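Hanging up the knitwear
Why some jumpers belong on a rail, and what to do with the ones that don't
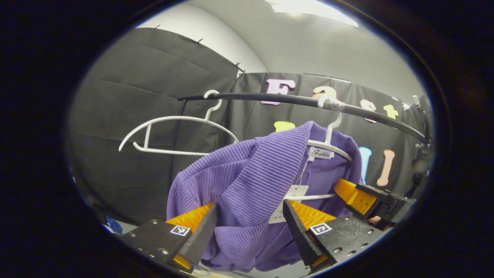 Most of us were taught that knitwear goes in a drawer. The rule is sound for heavy wool, which drops under its own weight and comes off the hanger two inches longer than it went on. It is less use for the thin ribbed tops that fill the shops now. These are light, they crease badly when folded, and once they are at the bottom of a pile they tend to stay there until spring.

The staff at Drellinell, a second-hand clothes shop in Hornevham, handle both kinds every day. The shop takes in 1000 garments in a normal month and 2000 in August, when people clear out before the autumn. Knits make up a large share. Anything chunky is folded on the shelves by the door. Fine ribs go on the rail, on plain white plastic hangers.

The method is simple enough to copy at home. Lay the top flat and do up any buttons. Feed the hanger in from the hem and bring the hook up through the neck. Going in from the top is quicker, but it drags the neckline over the full width of the hanger, and a ribbed neck that has been pulled a few times goes wavy. Once the hanger is in, settle the shoulders and let the body drop. A fine rib often bunches at first. Take hold of it low down, on both sides, and ease it straight with a light pull.

The hanger needs to fit. If the arms are too long they push into the sleeves and leave points that no amount of steaming will shift before lunch. Children's hangers work well for small sizes. A crossbar is handy for very soft or slippery knits, which can be folded in half and laid over it so that the shoulders take no strain at all.

New clothes should have their tags dealt with before they go in the wardrobe. A paper tag on a plastic loop will catch in a loose stitch sooner or later. Snip the loop close to the tag and draw it out from the other side. Sewn-in labels can stay unless they itch.

Then there is the rail itself. Tredham, which makes shop fittings, sells a curved one for £55 and a full corner set for £207. Kaewmanee sells a straight rail for less. A curve is useful in a small room, as the hangers fan out a little and each garment can be seen from the front. Whichever you choose, leave a few empty hangers on it. A packed rail squashes the ribs flat and you will be back to ironing.

Drellinell is open until five, and until six on Saturday. Hangers are free if you ask at the till.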